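Saturday, gone nine at night

Well, the jewellery is out of the drawer. All of it! I have been saying I would do this since before Easter and today it rained from breakfast onwards, so there went the garden and there went my excuse.

I started in the bathroom, don't ask me why, and threw away five hairbands with no stretch left in them and a nail varnish that had set solid. Then a cup of tea. Then another one. By the time I got to the bedroom it was getting on for three and I had to have a stern word with myself.

The drawer was worse than I remembered. Everything had slid to the back and knitted itself together, and there were safety pins in there, and a foreign coin, and the spare button for a coat I gave away years ago (kept the button, obviously). I tipped the lot out on the plaid cloth and just sat looking at it for a bit. The trouble is that I get one thing loose and put it on, and then I have to go and look in the mirror, and then that's ten minutes gone.

The blue beads are staying, I don't care if I never wear them. I bought them on the harbour at Leneo on the last day of that holiday, when I had 35 left in my purse and was meant to be saving it for the taxi. We walked to the station with the cases, uphill, in that heat, and I wore them the whole way and regretted nothing. The red bracelet was from the Abella market and so was the green strand, I think, or else the green was Volitz. I used to know all this. I should have written it down at the time, and that is supposed to be what a diary is for.

The gold bangle I can't get over my hand any more unless I use soap. Still keeping it.

I looked at a proper jewellery case online, a Zorka one with little velvet rolls and a lid that locks, and it was 19 in the sale, which sounds fine until you add the postage. And where would it go? So I cut down a cardboard box instead. I made a right mess of the back edge with the kitchen scissors but it does the job, the big things can lie flat and I can see what I've got, which I haven't been able to do for years. The chains are still in a knot in the corner. I had a go with a pin and some baby oil and gave up when my eyes went. Tomorrow, with my glasses on and the good lamp.

Must get a watch battery too. Bed now, my back is killing me. 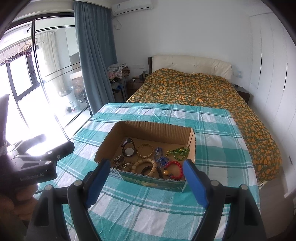

Try talcum powder on that knot before you go anywhere near it with the pin again, a good shake of it, and roll the chains between your fingers until they start to slide. Oil only makes them grip, I found. And don't buy the Zorka case, I had one and the lock went in a month.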